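# Retailer onboarding: Lakatham stores not ordering Dralura cans

**Status:** Open, waiting on retailer
**Opened by:** Perihan Çınar, retail accounts
**Assigned to:** Lionel Sabatier, order systems
**Product line:** Dralura sparkling botanical, 12 oz can, four flavors
**Retailer:** Lakatham (grocery and pharmacy chain)
**Distributor:** Samonte

## Problem as reported

Perihan, 8:40 a.m.

Lakatham approved all four flavors for 29 stores starting in October. The shelf tags are up in most of them according to the field reps. Only 8 stores have placed an order. The store managers at the other locations say the item comes up as "not authorized" when they try to add it to the Samonte order guide. I've had calls from two of them already this morning and one from the category buyer, who wants to know why there are empty slots in her new set.

The first delivery was supposed to be 400 cases across the chain. Samonte has shipped a good deal less than that and the rest is in their warehouse with a short date clock running on it. The cans have a nine month shelf life and Lakatham won't accept anything with less than half left, so this isn't an emergency yet, but I don't want it to sit.

What I need:

- Find out why the item is blocked in the stores that can't order
- Get it fixed before the next order cutoff, noon tomorrow
- Something in writing I can send the buyer

## First look

Lionel, 9:15 a.m.

Pulled the item setup sheet we sent in September and compared it with what Samonte has on file. Case pack, unit UPC, case UPC, cost and suggested retail all match for lemon verbena, ginger and plain. Hibiscus has a different case UPC on their side. The last two digits before the check digit are swapped. That would explain trouble with hibiscus only. It doesn't explain the other three flavors.

Asked Perihan for the names of the stores that can order and the ones that can't.

Perihan, 9:32 a.m.

List is in the shared folder, tab 2. The stores that can order are all in the northern group, if that helps. Hibiscus does not work in those either. I hadn't noticed because they ordered the other three and I assumed they didn't want it.

Lionel, 9:50 a.m.

It does help. Samonte serves Lakatham out of two warehouses. The northern stores are on the first one and everything else is on the second. I think the item was authorized at the first warehouse and never at the second. Called the Samonte help desk, waited twenty minutes, got a case opened. They confirmed the authorization list for the second warehouse has none of our items on it.

## Cause, part 1

Lionel, 10:25 a.m.

Samonte sent over the original upload. The file has one row for each item and store. The rows for the second warehouse are all there, but the column for warehouse code is blank on every one of them. Their import skips a row if the code is blank and doesn't return an error. We got a "completed" message back and took that to mean the whole file loaded.

The blank column is on our end. The template we used was the one from the Soder launch last spring, and Soder only has one warehouse, so the code got filled in by formula from a single cell. When the store list was pasted over it for Lakatham, the formula only held for the top section.

Filled in the codes by hand, checked each row against the store list, and sent the corrected file at 10:20. Samonte says uploads run on the hour.

Perihan, 10:31 a.m.

Can you also fix the hibiscus number while you're in there?

Lionel, 10:34 a.m.

Not with the same file. A UPC change is an item maintenance request, and it goes to a different desk. Sent that separately. They want a photo or scan of the actual case label along with the form.

## Case label

Perihan, 10:58 a.m.

Called the co-packer. They'll send a clear shot of the hibiscus case label after lunch. They asked whether the label on the case is right or the number on the form is right. I told them the case is right, because it scans correctly in our own stockroom. Please confirm.

Lionel, 11:06 a.m.

Confirmed. Case label is right, our form is right, Samonte's record is wrong. Somebody keyed it in by hand at their end. No relabeling needed.

## Retest 1

Lionel, 11:20 a.m.

Upload ran at 11:00. Asked Perihan to have one store manager in the southern group try the order guide.

Perihan, 11:41 a.m.

Tried with two stores. First one can now see lemon verbena, ginger and plain, and put them in the cart. Second one sees the items, but the quantity box is grayed out. The message now says "outside order window" where it used to say "not authorized."

Lionel, 11:48 a.m.

Different message, so the authorization is fixed. The order window is a date range attached to each item. Checking what we sent.

## Cause, part 2

Lionel, 12:15 p.m.

We sent a start date for the promotional price and a start date for the item. For a group of stores the two are reversed, so the system thinks the item doesn't begin until the promo begins, two weeks from now. It affects the stores in the pharmacy format. The grocery format stores are fine.

I looked for a pattern. Lakatham gave us two store lists, one for each format, and the date columns are in a different order on the pharmacy list. We pasted one under the other.

Sent a second correction at 12:10. It should pick up at 1:00 p.m.

Perihan, 12:22 p.m.

Before it runs, does this change the promo price dates? The buyer has the ad printed already. If those cans ring at the promo price early, Lakatham will bill us back for the difference.

Lionel, 12:30 p.m.

No. The promo dates now read the way they do in the signed agreement. I had Samonte read them back to me over the phone for both formats before I released it.

## Retest 2

Perihan, 1:25 p.m.

Second store can order now. Tried a third and a fourth, both pharmacy format, both fine. I've asked the field reps to go down the rest of the list this afternoon and mark each one in tab 2.

Also got the label from the co-packer and forwarded it to item maintenance at 1:10.

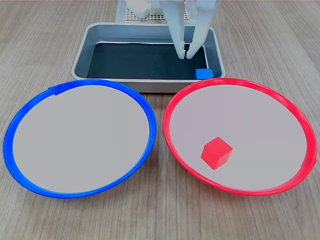 Samonte replied that the maintenance request takes one business day once the label is received. That means hibiscus will miss tomorrow's noon cutoff unless they move it up. I've asked them to. I'll let the buyer know either way so she can decide whether to leave the slot open or double up on ginger for a week.

Lionel, 1:52 p.m.

If she doubles up on ginger, make sure the stores don't pull the hibiscus tags. At Soder they pulled the tags and it took a month to get them printed again.

## Inventory check

Lionel, 2:30 p.m.

Samonte has 300 cases on hand at the second warehouse, all four flavors combined. If the remaining stores order the opening quantity that's enough to cover lemon verbena and plain with a little left over. Ginger will be close. If the buyer goes with the double ginger plan we need to send more, and the next truck we can get on leaves in three days.

Perihan, 2:44 p.m.

Book the space. We can cancel up to the night before without a fee.

Lionel, 2:50 p.m.

Booked, one pallet of ginger.

## Summary for the buyer

Perihan, 3:20 p.m.

Draft below. Lionel, please check the facts before I send it.

> We found two errors in the item file for Dralura. The first kept stores on Samonte's second warehouse from being authorized. The second put the wrong start date on the pharmacy format stores. Both came from our file and both were corrected today. Lemon verbena, ginger and plain can now be ordered in every store our team has tested, and we are checking the rest this afternoon.
>
> Hibiscus has a separate issue with the case number in the distributor's system. Samonte has the paperwork and has told us one business day. We've asked them to speed it up.
>
> Promotional pricing dates have not moved from the agreement. We have extra ginger reserved if you would like to fill the hibiscus slot in the meantime. Please ask stores to leave the hibiscus tags in place.

Lionel, 3:28 p.m.

Good to send.

Perihan, 3:31 p.m.

Sent.

## Still open

- Hibiscus case UPC at Samonte, one business day from 1:10 p.m.
- Field reps to finish the store check and fill in tab 2
- Buyer's answer on ginger
- Replace the Soder template. Warehouse code should be typed in for each row, and the file should not save if any are blank (Lionel)
- Ask Samonte if the import can report skipped rows. The help desk said to put it in as a feature request, so I don't expect it soon (Lionel)

Perihan, 4:45 p.m.

Reps have done most of the list. One store says the items show up but at the wrong cost, higher than the agreement by the amount of the bottle deposit. It's the one right over the state line. Do we charge deposit there?

Lionel, 4:57 p.m.

We do, but it should be on its own line and not in the cost. Opening a separate ticket for it. Don't let that store order until I've heard back.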